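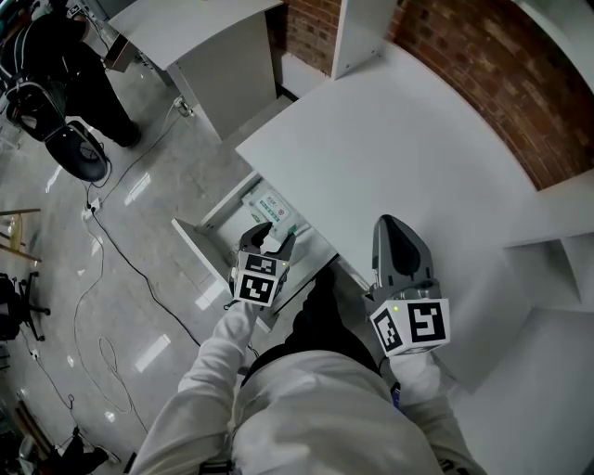 Fig. 3. White desk with open shelf under the top, at the brick wall.

Category: Set-up Guides > Desks & Shelving

Section 2. Placing the desk and using the open shelf

Read this section to the end before you move the desk to its place. On a curved wall the work needs a little more patience.

1. Sweep the floor and let it dry. On polished tile use felt pads under the side panels.

2. With two persons, lift the desk by the side panels. Do not pull it by the front edge of the top.

CAUTION: Do not put your fingers between the side panel and the wall.

3. Set the desk against the wall. When the wall is curved, the back edge will not touch it everywhere – this is normal. Do not force it.

4. Check that the top is level. If it rocks, add one more pad under the low side.

5. Put small things in the open shelf under the top. A pack of tissues or wipes fits well there. Push it back a little so that your knees do not catch it.

NOTE: The shelf has no door. Do not keep liquids without a lid in it.

6. Use the wall shelf unit for the things you need less often, and leave the tabletop free.

7. Wipe the top with a soft, damp cloth. Brick gives off fine dust, so in the first weeks wipe more often.

Text: Zofia Wilczyńska, Eynon
Last change: November 10, 2024

1,655 views | 2 shares | 3 comments

Harriet Wojcik: Are the felt pads in the box with the desk?

Zofia Wilczyńska: No, please buy them separately. Any hardware store has them.

Isamu Okabe: Step 4 helped me, thanks. Mine needed two pads on the left.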